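Tuesday, May 10, 2022

Back on the simulator this morning after a long weekend of pretending I don't care about grippers. The question on the board is still the same one Rochelle wrote there in February: two-finger with the Prikero controller, or two-finger with ours? She has underlined it since. I take that as a hint.

I should say where I stand before I start, so that if I read this back in a month I can see how much of it was stubbornness. I don't believe the Prikero numbers. The sales deck says their controller "settles" quicker at the end of a move, and everyone at the Thursday call nodded at the word settles. Settles to what? Within what? Gangadharan asked politely and got a graph with no units on the left side.

So, the cylinder job. Small grey parts in a sloped rack, gripper comes straight down, takes one, lifts, puts it in the tray. A dull task and a fair one. I loaded the Gonwood scene because it's the one with the wooden table and both sides have already agreed to it, which saved me an argument.

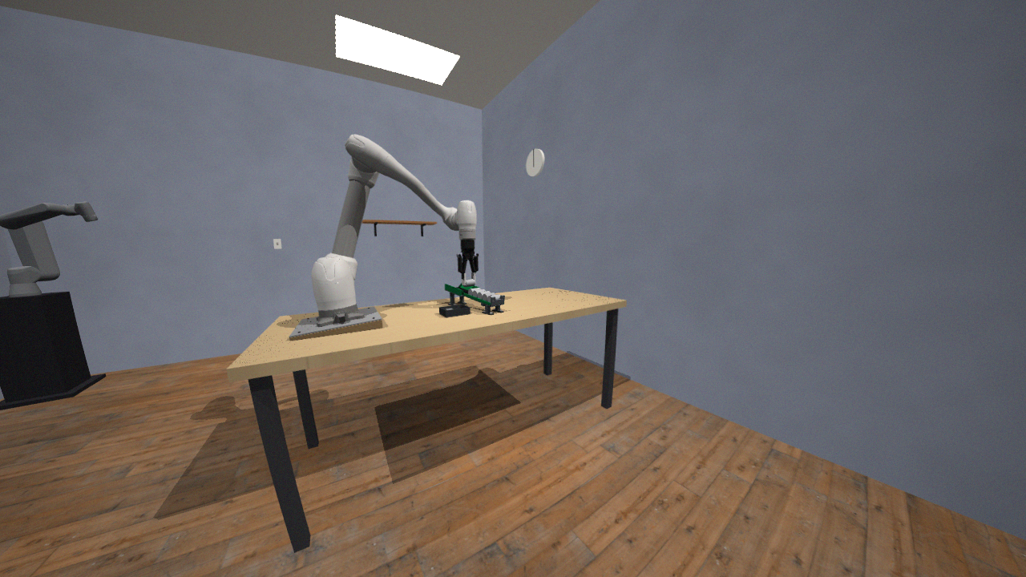 Morning, our controller

Ran a batch of 20 with our own controller first. I always run ours first and I know that's a bias of some kind, I just can't work out which direction it pushes.

The approach is ugly. The wrist comes in high and then seems to change its mind, and there's a little correction before the descent that Oliwia calls the curtsy. It costs time. It doesn't seem to cost picks, though, and I'd sooner have a slow arm that gets hold of the thing. One miss out of the batch, and that was on the last part in the row, where the fingers came down a touch off centre and closed on nothing much.

I moved the approach height down a little and the curtsy got smaller. Then I moved it back, as I'd promised Rafia I wouldn't tune either side until both had been run as they come out of the box. She's right and it's annoying. If I tune ours for a year and give theirs an afternoon, I already know who wins.

Coffee. Argued with Felista about whether simulated contact tells you anything at all. Her view is that friction in a simulator is a number somebody liked the look of. My view is that it's the same number for both controllers, so at least they're being lied to equally. She said that was a low bar. It is.

Afternoon, theirs

The Prikero side took far too long to get going. Version 8 of the plug-in won't read our arm file without the joint limits being retyped by hand, and the manual says this happens "in some cases". I'd like to meet the person for whom it is not the case. Error 901 twice, which the manual lists as "reserved". Restarted the lot and it went away, and I have written that down here because I'll be told later that it never happened.

Once it was up, I'll admit the motion is nicer to look at. The arm comes down over the rack as if it had been thinking about it beforehand. No curtsy. I can see how somebody in a meeting falls for that.

But looking smooth and picking well are separate things, and the deck treats them as one. I slowed the playback and stepped through the moment when the fingers are either side of the part and haven't lifted yet, which is where I think the whole comparison lives. If the centring is good there, the rest is just carrying.

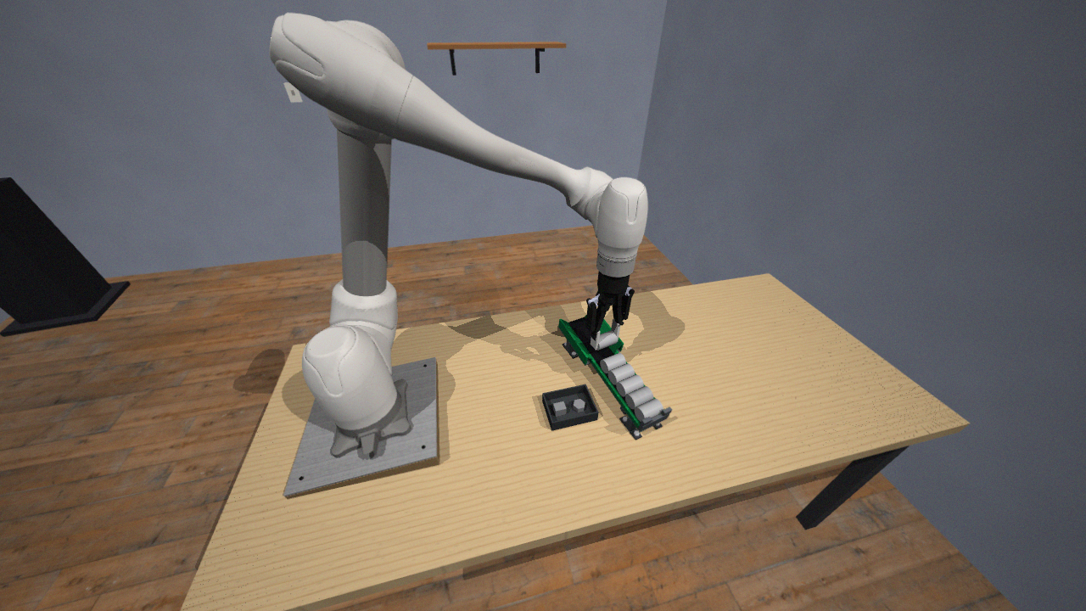 Is a parallel gripper the right choice for small cylinders at all?
It's a reasonable one if the parts always lie the same way, with the flat finger faces closing across the diameter. Shaped fingertips with a shallow V would centre the part better, but then they suit one size and you're swapping tips whenever the part changes.

I typed that out for Rochelle, who wanted something she could forward, and I've pasted it in here so I remember what I committed myself to. I do want to try the V tips. Rajput will print a set from our drawing, and their last set was decent apart from one with a lip on it.

Results for the Prikero batch: same number of runs, one miss. So that's a tie on picks, a clear win for them on looks, and a clear win for us on starting up without a fight. Cycle time went their way by a little. I'm not writing the figure down until I've run a proper set of 122 each, which is what Rafia worked out we need before a small gap means anything. Twenty is enough to catch something broken and not enough to buy something.

Gangadharan wants to bring the Fidness camera into it next. I said one thing at a time. If we change the camera and the controller in the same week we'll learn that something changed.

Tomorrow: long run on ours overnight, if the licence server stays up. Ask Prikero for the units on that graph. Ask again about 901. Send Rajput the tip drawing with the lip marked in red.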